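Players wanted for the Dedanmont Concertina and Squeezebox Band

Beginners' bench and main band, Thursday evenings
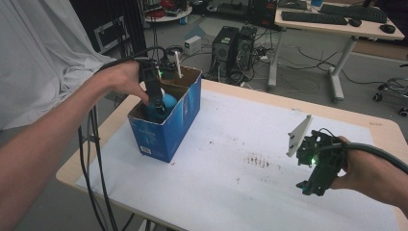

We are a free-reed band, meaning concertinas, button accordions, melodeons and a couple of brave harmonicas, and we have room for more of you this season! If there's a squeezebox in your closet that you've been meaning to get back to, or you've never held one and like the sound, please read on. We're looking for people for two groups, and you can join either one without an audition.

The beginners' bench

The bench is for people who have been playing for anything from no time at all to a year or so. It meets Thursday from 6:15 to 7:15 in the downstairs hall on Bostodby Street. We start with simple tunes in C and G, one row only, and we stay on each one until everyone can get through it at a walking pace. You don't need to read music. Most people on the bench work from button charts, some learn entirely by ear, and a few read the dots, and we teach every tune all three ways in the same hour (it's noisier than it sounds).

By the end of the season you should have 14 tunes you can play with other people. They're mostly waltzes, polkas and marches, plus one slow air that everybody complains about in the fall and requests in the spring.

Places on the bench are limited by how many loaner instruments we have, so if you own something playable you can start right away. If you need to borrow, put that in your message and we'll tell you where you are on the list.

The main band

The main band meets the same evening from 7:30 to 9:30. This is for players who can hold a melody at dance speed, or who can vamp chords and keep going when they get lost. Getting lost is completely fine. Stopping in the middle of a set with dancers on the floor is the thing we practice not doing.

We are especially short of:

Low parts. Baritone concertina, bass accordion, or anyone who would like to learn the left hand of a 48-bass or larger and leave the right hand alone for a while. We have been playing without a proper bottom end since last winter and we miss it.

Anglo players in G/D. We have plenty of C/G and it boxes us in on the fiddle keys.

A second caller's accompanist. You'd share the job of sitting next to the caller, setting the tempo and giving the four-beat start. This suits somebody steady who likes watching feet.

English-system players are welcome too, and so are duet players, however odd the layout. We currently have three different duet layouts in the room and they can't swap instruments with each other for love or money.

What we play

The core of the repertoire is dance music: jigs, reels, hornpipes, schottisches, a big pile of waltzes. On top of that we've been building up a set of pieces arranged in parts, which we call the Plullico book after the tune that opens it. The Plullico March was written for the band by one of our early members and it is much harder than it sounds, mostly in the B part where the bellows changes fall in the wrong place for nearly every kind of box. You'll get the sheet music and slow recordings of each part before your first main band night, so you can have a go at home.

This year we're also starting Khúc, a suite of short pieces for eight reeds with long held chords and almost no melody. It's unlike anything we have tried. The first read-through was a mess and several of us came away grinning. If you've played in a chamber group or sung in a choir and are used to counting rests, we could really use you there.

Performances

We play for two kinds of things. One is dances, monthly from October through April, in Dedanmont and the towns close by. The other is a spring concert in May with the whole Plullico book and as much of Khúc as we can manage. Bench players are invited to join in on the last set of every dance, which is always made up of bench tunes played at bench speed. Nobody is required to perform. We have members who come for the practice evenings only and have done so for years.

Travel is by shared car. Dances generally finish at 10:30 and packing up takes another half hour, so please think about whether late nights work for you before signing up for the main band list.

What it costs

Dues are $2 a night, paid in the tin by the door. That covers the hall and the tea. Dance fees go into the repair fund, which stands at $2,324 as I write and is meant for reeds, pads, bellows tape and tuning on the loaner instruments. If $2 is a problem, just skip the tin. We don't keep a list.

Loaner instruments

The loaners are mostly 20-button Anglos and a few two-row melodeons. They're honest student instruments with slightly slow action, and they are all in tune with each other. You can take one home for the whole season. We ask that you keep it out of hot cars, store it on its side or end as marked on the case, and don't press the bellows in or out without a button or the air valve down. If something sticks or starts to buzz, bring it in. Please don't open it up yourself, even if you're handy! A lot of buzzes turn out to be a bit of lint on a reed and take five minutes to fix, but the screws on the older ones strip very easily.

We can't lend instruments to anyone under 12. Younger players are welcome if they bring their own box and a grown-up who stays in the room.

What we ask of you

Come most weeks. We know about night shifts and sick kids and snow, and there's no attendance sheet, but part playing only comes together when the parts are there.

Practice a little between meetings. Ten or fifteen minutes a day will get you further than one long Sunday session, and it's kinder to the wrists.

Play quieter than you think you should. A room full of reeds gets loud quickly, and if you can't hear the person next to you, ease off on the bellows until you can.

Help with chairs when you can.

Bring to your first evening

Your instrument if you have one, a pencil, and something to drink. Music stands are in the hall. A folded towel or a square of chamois for your knee is a good idea if you play a concertina, as it protects the bellows folds from wear. If you play a full-size accordion, bring your own strap pads, and let us know ahead of time so we can put you in one of the chairs without arms.

Earplugs are a sensible thing to have in the case. Several of us wear the musicians' kind for the whole of main band practice.

The hall

Use the side door on Bostodby Street. The front one is locked after 6:00. There are three steps down with a rail, and a ramp at the back from the parking lot. The ramp door needs to be opened from inside, so knock or send a message and one of us will come around. Parking is free in the lot after 6:00, and the bus stop is on the same block.

How to join

Send a message through the contact form on this site with "Band" or "Bench" in the subject line. Tell us:

what you play or would like to play, and the system and keys if you know them

how long you've been at it

whether you need a loaner

whether you're interested in dances, the concert, Khúc, or just Thursdays

You'll get a reply within a week with the chart or sheet music for the first two tunes. There is no deadline for the main band and people join all through the season. The bench is easiest to join in September or January, when we go back to the beginning, though if you already know a handful of tunes you can slot in at any point.

You're also very welcome to come and listen before making up your mind. Turn up at 7:15, in the break between the two groups, when there's tea and usually somebody happy to hand you a box and show you where middle C is. Last season one visitor stayed to the end of practice and went home with a melodeon!

Questions about instruments are fine too, even if you don't plan to join. If you've inherited a concertina and want to know what system it is, bring it along, or send us the number of buttons on each side and tell us whether you get the same note pushing and pulling. We can generally work it out from that.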